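Vik two-finger gripper with wrist camera

Sold by Palovau. Supplied assembled and tested.

The Vik is a two-finger gripper with a small camera built into the wrist mount. It is made for household and light packaging work, where parts are pale, thin-walled and hard to tell apart from one another. The fingers are black with rounded tips, so they show up clearly against white plastic and do not catch on ribs or dividers.

The camera looks down along the fingers. Whatever is between or next to the tips stays in view during the approach, and the operator can work close to a wall or into a compartment without a second camera on a stand.

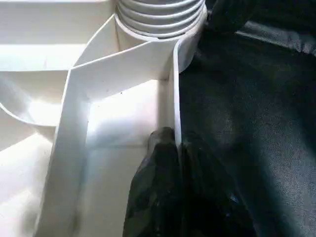

Finger tips are held by 2 screws and can be changed with the gripper on the arm. We recommend checking them every 2,000 cycles. Replacement tips are sold in pairs. The standard tip suits most rigid plastic; the soft tip is better for paper goods and anything that dents.

The Verby control software is included. It records the camera view together with finger position, and a recording can be played back at reduced speed. Earlier versions lost the exposure setting after a restart. That was fixed in the July release, and units bought before then can be updated over USB.

Lighting matters more than most buyers expect. Bright window light from one side will wash out white surfaces, and glossy coverings give scattered highlights. Set the exposure by hand in a room with blinds or mixed light. Automatic exposure is fine under even ceiling light.

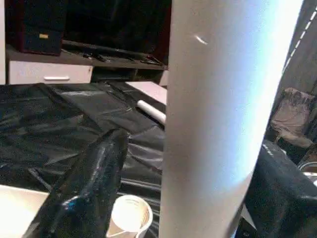
Wrist camera view over a tabletop covered in black plastic, with a paper cup at the base of a tall white cylinder.

Specifications

Opening: 92 mm
Fingers: 2, parallel
Cable length: 8 ft
Mount: Kinen round flange, adapter plate sold separately
In the box: gripper, wrist camera, cable, standard tips, hex key, printed setup guide

Orders and questions about adapter plates go to Chutima Mahawong at the Palovau sales desk. Please include the make and model of your arm.

Page updated 27 October 2019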